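# Progress report: automated picking and sorting at the Galanis workshop

Period covered: December to 24th June. Prepared for the Candance programme office.

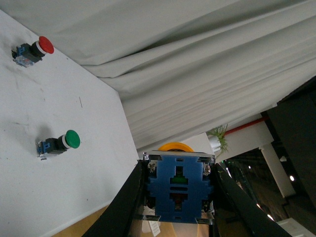 Yee-man Kao wrote back on the draft of this report that the bench staff should be asked what they think before the funder is told how they feel, and that the first version did neither. We have since sat down with the day shift and the evening shift, and their comments are included below under their names, with their agreement.

## Work done

The arm at bench 2 now handles push buttons, red and green, with the contact blocks already fitted. These come to us from returned control panels. Until December all of them were picked, checked and binned by hand. The arm picks the button, turns it and passes it to the tester. A person still looks at anything the tester rejects.

Buttons lying on their sides were the main difficulty. The cap is wider than the body and the block at the back has small terminals that must not be pressed on. Shinji Sugiyama rewrote the approach so that the fingers close on the body and keep clear of the block. The old routine is still there for parts that come in upright.

We have put nearly 2000 parts through the bench in the period. Bent terminals have been the usual reason for rejection. We can't say yet how many were bent when they arrived, as incoming parts were not checked until late spring. They are now.

## What has changed for staff

No one has lost a post and no contract hours have been cut. The jobs have changed, though, and some of the changes were not planned.

Loukia Chatzigeorgiou has worked on sorting since 2020. She now spends most of her shift on rejects and repairs. She says her wrists are better and that she would not go back. She also says the work is harder on the eyes and that the lamp at the repair table is not good enough. A new lamp has been ordered from the small equipment budget.

Sotiris Makris was less content. When the arm stops, he is the one who clears it, and in the first weeks it stopped often. He was still expected to keep up with his own tray. The tray target has been dropped for whoever is minding the arm, and the rota now shows who that is. This should have been settled before the start.

Several people on the evening shift said they had been shown how to restart the arm but had never been told what it was likely to do next. Kyriaki Fragkou ran a second round of training for them, at the bench, with the arm at low speed. Two people have asked to learn the set-up work as well. At present there is no pay grade for it, and we have raised this with management.

Talk at the bench has dropped. The old sorting table had people facing each other, and the new layout does not. The shift leads have asked for the repair table to be turned round, and we see no reason against it.

## Problems and delays

- The parts tracking link to Bakeo is late. Staff are keeping a paper sheet in the meantime, and they are right to complain about it.
- Pokeo supplied fingers that were too long for the shallow trays. The replacements fit, but we lost 3 weeks.
- The bench top marks easily and the smudges and scratches have confused the part finder at times. We wipe it down at each shift change. A matt cover is being tried on the spare bench.

## Spending

The budget is on track overall. Training has cost more than planned and travel less. We ask for permission to move the unspent travel money to training, which would pay for cover while evening staff are away from their usual work.

## Next period

1. Finish the tracking link and drop the paper sheet.
2. Agree a grade for set-up work, or stop asking people to do it.
3. Try selector switches on the arm, starting with a small batch.
4. Repeat the staff conversations. Yee-man Kao will lead these, with no one from the project team in the room.

The evening training notes and the current rota are attached. The stoppage log will follow once Shinji has put the entries from the first weeks into the same format as the rest.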